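Vurkier Planner: Frequently Asked Questions
Compiled by Elínborg Østergaard, 21st May

What does Vurkier do?

It sits between the thing that sees (Saveter, our perception package) and the thing that moves (your arm's own controller). Saveter says where the objects are. Vurkier decides how to get the hand there without hitting the table. When it fails to do that, see "It hit the table," further down.

Do I need Saveter to use it?

No. Anything that can publish a list of poses will do. Mogens Bach ran it for most of February from a text file he edited by hand, and he claims those were the best detections we ever had.

Why does the arm stop over the table and think?

It's waiting for a second opinion. Vurkier plans to a hover pose first, asks for a fresh object list, and plans the last stretch only if the two lists agree. The default wait is 200 milliseconds. You can set it to zero, and people do, and then they write to us.

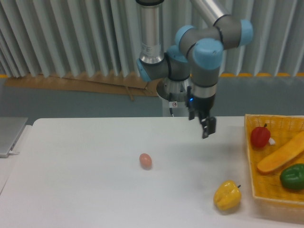
If the wait drags on much longer than that, the lists probably don't agree. Turn on verbose logging and look for "pose drift." Nine times out of ten your camera calibration is stale. The tenth time it's a bug, and Esben Hviid would like the log.

How many grasps does it consider?

By default, 50 candidates per object, scored and sorted. Raising this to 378, as one user did for reasons he kept to himself, makes planning slower and the grasps very slightly different.

Can it tell that something is already in the basket?

Only if you draw the basket. Containers are regions in the workspace file, and anything whose center falls inside a region gets marked as put away. The planner has no opinions of its own about what counts as tidy.

What about objects sitting right next to the container?

Set the region margin with care. A generous margin looks sensible until it swallows a neighbor and the planner cheerfully reports the job complete.

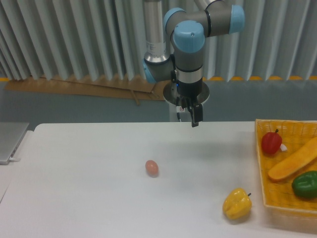 Region margins are measured outward from the rim, in millimeters, and the default is 10. Older releases had a much larger one, chosen by me, and I have been reminded of this. To check yours, set up something you can judge by eye. With a layout like this one, the red and green peppers should come back as put away and the yellow one, in front of the basket, should still be on the to-do list along with the egg. If the yellow pepper is missing from the list, shrink the margin.

It hit the table. Is that Vurkier?

Maybe. Check the table height in your workspace file first. Then check that you measured from the robot's base and that the units are meters. If both are right, it's us, and we're sorry.

Does it handle fragile objects?

It passes a force limit along to the gripper driver. Whether the driver reads it is between you and the driver. The Clilby driver does. The Bundgaard one accepts the number politely and ignores it, and Bergþóra Juhl is working on a patch.

Can I run it on a laptop?

Yes. Plug the laptop in. Power-saving modes do strange things to the timing, and we've closed several tickets with the words "charger, please."

When is the next release?

After Eduardo Sarmiento finishes the documentation. We have stopped asking.

Last updated 21 commits ago; see changelog
Contact the Vurkier maintainers | © Vurkier project | Back to top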